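Billen brings steamer basket with yellow rim to the Lisonum kitchen range

Backlund, July 28, 2023 – Billen, the kitchenware distributor, today announced that a round bamboo steamer basket with a woven lid will join its Lisonum range. The basket will be sold through the company's shop in Backlund and by post from its warehouse in Terklow. The first delivery comprises 2,640 sets.

Each set consists of a basket and a matching lid. The yellow edging is intended to make the set easy to find on a crowded shelf, and to give the bamboo a firm border where it is most often handled. 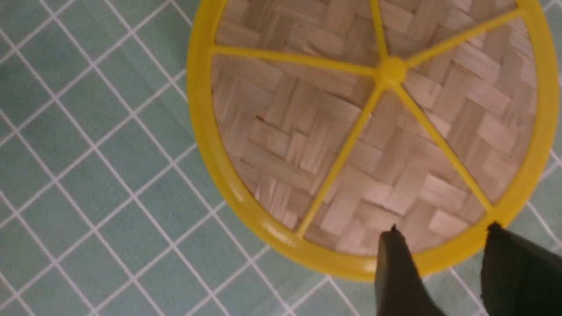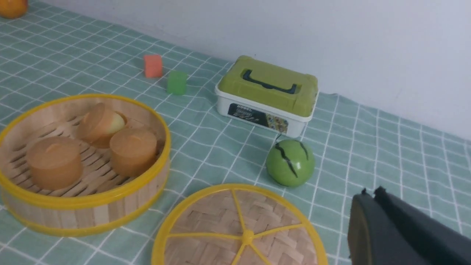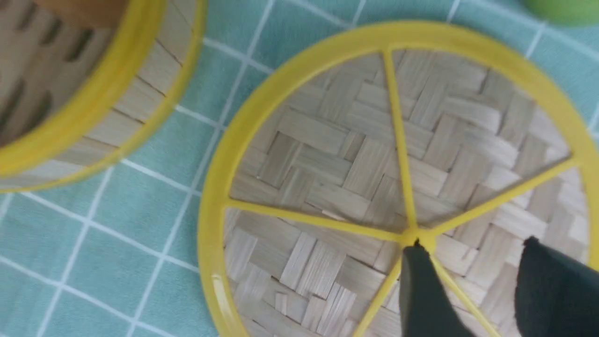
Yellow edging on pale bamboo. The open basket is shown in the second picture.

"Customers have asked us for a steamer that can go straight from the hob to the table," said Joon-young Kong, head of the Lisonum range. "They also wanted something cheerful to look at, and we have taken both requests seriously."

The set is suitable for dumplings, buns, fish and green vegetables. Billen recommends lining the basket with paper or cabbage leaves before use, rinsing it in warm water afterwards and leaving it to dry fully in the open air – it should not be put in a dishwasher.

Spare lids will be sold separately. Orders of five or more sets placed by cafes and cookery schools will be delivered free of charge. Trade enquiries should be addressed to the Billen sales office in Terklow.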